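**Neutral wall color next to a wood table, north-facing room**

### hmiranda

I'm repainting a dining room in Grurnstead, 27 square meters, one window facing north. Existing walls are a cold gray that I want gone. The table is oak, oiled, and it stays. So does a painted cabinet in a dull green.

My plan is a mid beige in flat finish from Plurkis, their Palacios line. Two questions:

1. Does beige go pink next to oiled oak in north light, or is that only a problem with the cheaper tints?
2. Is flat a mistake in a room where people eat?

I have read the sticky on sample boards. I have not made one yet.

### rdesmet

The pink shift is real and it has little to do with price. Light bounces off the tabletop onto the lower wall, and an orange-leaning wood pushes a red-leaning beige further the same way. Check the tint formula at the counter. If the red is high relative to the yellow, pick something else.

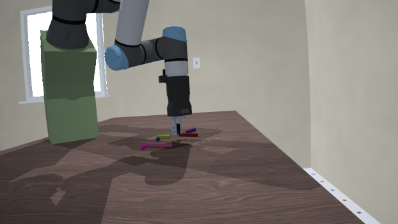
Hue matters less than most people expect once the green is in the room. A beige with some yellow in it will sit quietly next to a gray-green or an olive, and the green will pull your eye away from small errors in the wall. The combination of beige walls, a long wood table and one tall olive block at the end of it holds together well enough, and the pale blue accents don't fight with any of it. What I would avoid is a second green close to the first. Two near-matches look like a failed touch-up.

On flat: use matte with a washable binder. Plain flat marks the first time a chair back touches it.

### florin_m

Disagree on the washable matte. I have had it on three jobs and it burnishes. You scrub a spot, the spot turns shiny, and from then on you see it every evening when the lamp is on. Eggshell below the chair rail, flat above.

### rdesmet

> Eggshell below the chair rail, flat above.

He didn't say he has a chair rail. Without one you get a visible sheen line across the wall, and it will not be straight unless he masks it.

Burnishing depends on how you clean. Damp cloth, no pressure, no melamine sponge.

### florin_m

People scrub. Specify for what people do.

### hmiranda

No chair rail. I could add one, but I would prefer not to.

I measured the light this afternoon. 500 lux at the window end of the table and a great deal less at the far end. The lamp over the table is a Trinik pendant, warm white. I don't know its color rendering figure, the label has come off.

### vcarretero

Then the far end is your real test, and you should judge the color there — under the pendant, after dark. A sample taped up beside the window tells you what the window does.

Make the board large, at least the size of a cabinet door. Two coats, full dry. Leave a white border so the old gray doesn't bias you. Stand it upright against the wall at table height, because a sample lying flat catches ceiling light and reads lighter than the wall ever will.

One more point. Shadows on a muted green can look like a different paint altogether. The same front can go from dark to much lighter halfway down with nothing changed but the shadow across it, and against dark brown wood the lighter part reads fresher than the swatch.
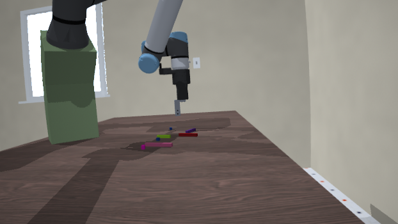
### teo_mateos

Agree with Valeriano on the board. I disagree that the lamp is a fixed condition. Changing a bulb is cheaper than repainting 27 square meters. Fit one with good color rendering first, wait 10 minutes for your eyes to settle, then look at the board.

Also, you mention the oak is oiled. Oil darkens with time. If the table was refinished recently, allow for it getting warmer.

### hmiranda

Refinished in May, so yes, it is still moving. I'll swap the bulb, then make the board. Leaning toward the yellower beige in washable matte.

### florin_m

Keep a labeled jar of it for touch-ups. You'll need it.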